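Ludomdale Robotics Club
Two-arm laundry kit, set-up guide, section 4
2022-08-04
By the Jesureo build team

4. SETTING UP THE CLOTH TASK

Read section 3 first if the arms aren't clamped yet. This section assumes both arms power on, both grippers open and close, and the laptop sees them. If it only sees one, go back to 3.6 and swap the USB ports before you touch anything else.

You need: the basin, the low blue seat, the yellow cloth, the gray-lavender cloth, the laptop with the Hido control software, one person on the stop button. Two people minimum. No solo runs, even short ones.

4.1 Place the seat

1. Arms parked, power off.
2. Put the seat in the middle, between the two arms, backrest on the far side from the arms.
3. Push down on it. If it rocks it's across a bad grout line, shift it a little and try again.
4. Basin goes on the seat. Centered, not hanging over the front.

Note: old handout said to use the folding table. Ignore that. Table is too high, elbows hit the limit and the software throws error 44 every time.

4.2 Load the basin

5. Gray-lavender cloth in first. Bunch it, don't fold it neat. The practice runs in September will all be scored on messy starts so get used to it now.
6. Yellow cloth next, on top and toward the right arm. Some of it can hang over the rim.
7. Keep the rim clear on the left side so the left gripper has somewhere to go.
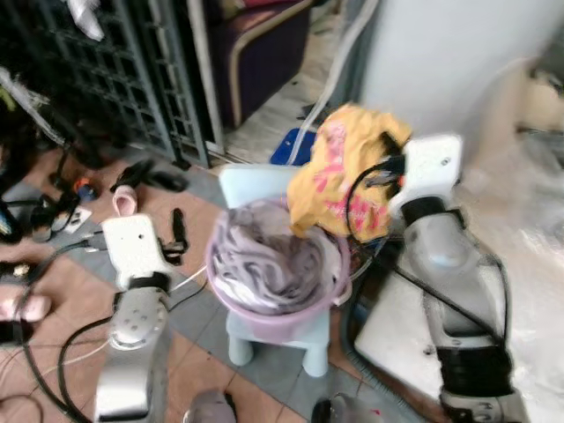
8. Check cable slack on both arms. Raise each wrist by hand with the power still off and watch the cable the whole way up. It should never go tight. If it does, undo the first tie only and re-do it with more loop.
9. Same check with the wrist turned inward. This is where most of the pulled conectors come from.

CAUTION: Do not grab an arm by the gripper plate to move it. Hold the forearm. The plates are printed and we have 2 spares left for the whole club.

4.3 Power and home

10. Stop button person in position, hand on it. Say "ready" out loud.
11. Power on left, wait for the click, power on right.
12. Run HOME from the Hido menu. Arms go up and out. Stand back, they swing wider than you think.
13. Read the encoder value for the right wrist. Should be 1,404 at home. If it's off, run HOME once more. Still off, power down and redo the zero in 3.9. Don't just type the number in.
14. Left wrist should read 268. Same deal.

Write both numbers in the log before you go on. People skip this and then we can't tell when the drift started.

4.4 First grab, right arm only

15. Left arm to HOLD. It stays up and out of the way.
16. Speed to SLOW. Leave it at SLOW for all of 4.4.
17. Right arm over the basin, gripper open, then down until the fingers touch cloth. Stop there. Pushing further just flattens the pile and tips the seat.
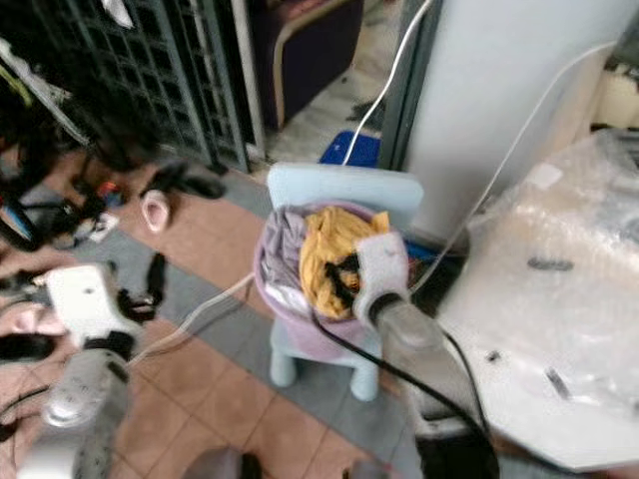

18. Close. Wait for the motor to settle, then lift a few inches. Go straight up first, sideways after.
19. Cloth slipped out? Open, back off, come in again closer to a fold. Do not turn up the grip force, the gears strip.
20. Lower, open, back to HOME. That's one grab. Do it until you get five clean ones in a row, then change drivers.

Note: watch the cable while the arm is down. It wants to drag across the seat and catch on the rim. If it catches, STOP, free it by hand with power off, start again from step 11.

Note: sleeves on the fingertips help with thin cloth. Pull them on all the way. A half-on sleeve comes off in the basin and then you're picking up a sleeve.

CAUTION: Anybody reaching into the basin has to call "hands in" and wait for the stop button person to answer. Every time. This includes mentors.

4.5 Adding the left arm

Only after 4.4 is signed off in the log.

21. Take the yellow cloth out and put it well clear of both arms. One color in the basin for this part, easier to see whats going on.
22. Left arm off HOLD. Keep the right arm high.
23. Bring the left gripper in over the rim, just barely. Goal is to steady the basin, so light contact and no squeeze.
24. If the basin slides, you came in too fast. Re-center and retry.
25. When it holds steady, freeze both arms with PAUSE and save the pose as START-B. The Nikolaidis routine in section 5 loads this pose by name, so spell it exactly.

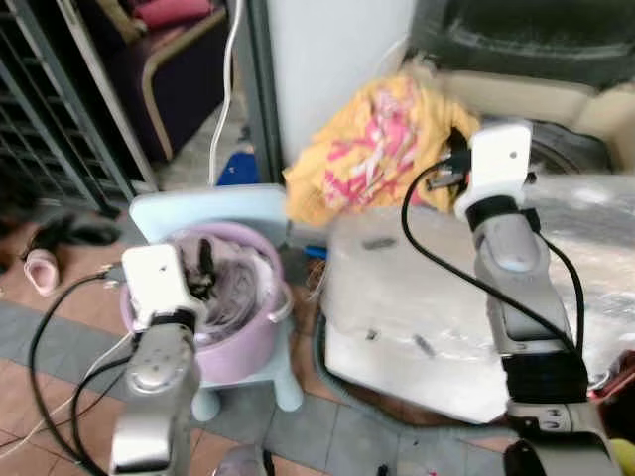
4.6 Shutting down

26. Both arms to HOME, then PARK.
27. Power off right, then left. Reverse of start-up.
28. Basin and cloths go back in the kit bin. Sleeves too.
29. Log: date, drivers, clean grabs, error codes, the two wrist numbers at start and end.

If either wrist moved more than a few counts between start and end, leave the page marked so the next group re-zeros before running. Full error list is in section 7. Error 44 is the elbow limit, it's almost always seat height or somebody bumped the clamps.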